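Nava data collection — minutes, 26 December 2025
Present: Notuston (collection), Murakami (labeling), Umen (training)

1. Status
Collection stands at 2,381 episodes against a target of 3,000. Murakami has labeled 1,495. Umen asked that retail shelf tasks be labeled next, ahead of kitchen tasks.

2. Price tag handling
Both hands count as active when one braces near the rail and the other works the tag. Start of contact is to be marked at the first fingertip touch.

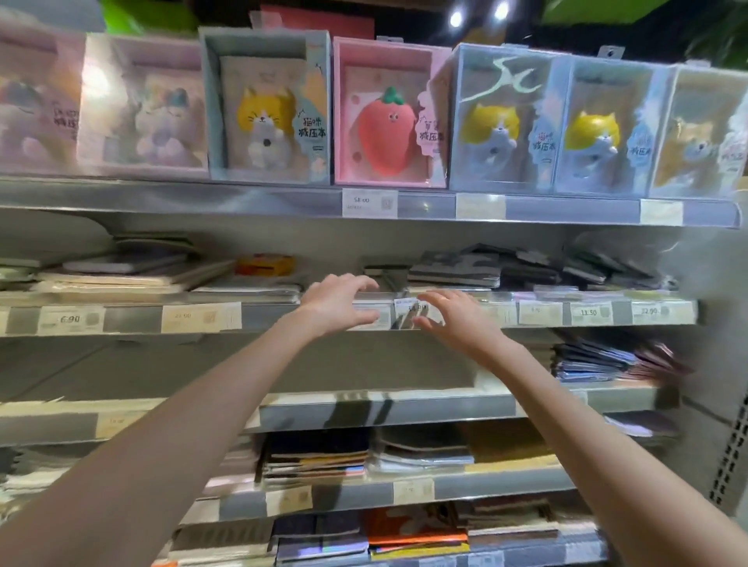 Fig. 1. Fingertips at a white sticker on the second shelf edge.

Murakami reported that partly covered prices are being transcribed inconsistently. Agreed: enter visible digits only — no guessing from neighboring frames.

3. Stack handling
The August guide has one label for "grip" and "press." Umen wants them split, with a separate label per hand. Notuston has no objection. Episodes already labeled will be reopened in batches of up to 4.

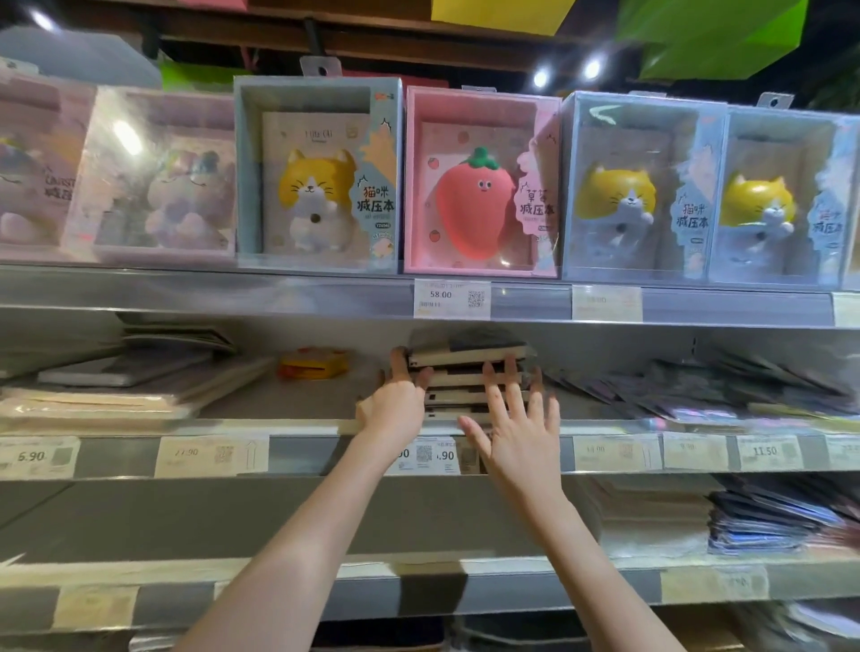 Fig. 2. Both hands on a stack of hardcover notebooks, middle shelf.

4. Actions
Murakami — revise label guide, sections on tags and stacks.
Notuston — send remaining shelf episodes.
Umen — hold the next training run until the split labels are in.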